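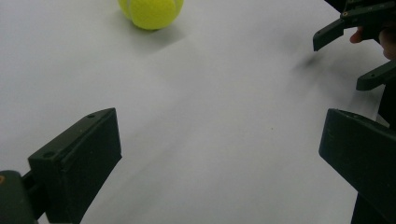
From: Kieran Fahy
To: courts-maintenance list
Subject: Re: Low bounce on court 3, Kerkero

Tsegereda Gebretsadik wrote:
> We resurfaced courts 3 and 4 at Kerkero in September, same
> contractor, same acrylic system, same batch as far as the
> paperwork shows. Players say 3 is slow and low. Court 4 gets no
> complaints. I did a drop test on Sunday with new balls and got
> a difference, but the readings were all over the place and I
> don't trust them. Is there a cheap way to tell whether it's the
> surface or the slab? Also, does sand content affect rebound or
> only pace?

Tsegereda,

Taking the last question first. Sand grading in the top coats mostly affects friction, so it changes how much horizontal speed the ball loses and how steeply it comes up. Vertical rebound on a thin acrylic coat over a rigid base hardly changes with it. Players report both as "slow", and often as "low" too, so I would not read much into the wording.

On the drop test: scatter usually comes from the release and the balls. What works for us:

1. Use one can of balls and number them. Pressurised balls lose rebound once the can is open, so test both courts in the same session and alternate between them.

2. Leave the balls in the shade at the courts for an hour first. A ball from a hot car will read high for the first few drops.

3. Drop from 200 cm to the underside of the ball, with no spin.

4. Film against a marked staff with the camera level with the expected peak. Reading by eye from standing height gives you parallax error in the centimetres.

5. Take a control set on bare concrete. Report each court as a ratio to the control, not as a raw height.

We did 31 drops per court at Bretero this way and the spread was small enough to see a real difference between the baseline and the service boxes. Cause there was an old crack repair with a soft filler, feathered out much wider than the drawings showed.

For surface versus slab, sound it before you core anything. Drag a length of chain across the court on a one metre grid and mark anything hollow with chalk. Delamination is obvious once you have heard it. If the hollow spots line up with your low readings you have a bond problem, and that is the contractor's to fix if you are inside the defects period. If it sounds solid all over, ask for the coverage records. Woldemariam Surfacing quoted us 17 drums on one job and the delivery dockets did not match.

Check for moisture as well. Court 3 is on the low side near the drain, if I remember the layout. A plastic sheet taped down overnight will show condensation underneath.

I have a spreadsheet for the ratios if you want it. It is set up for 61 grid points, but you can delete rows without breaking anything.

Kieran

--
Kieran Fahy
Grounds and Facilities, Andgate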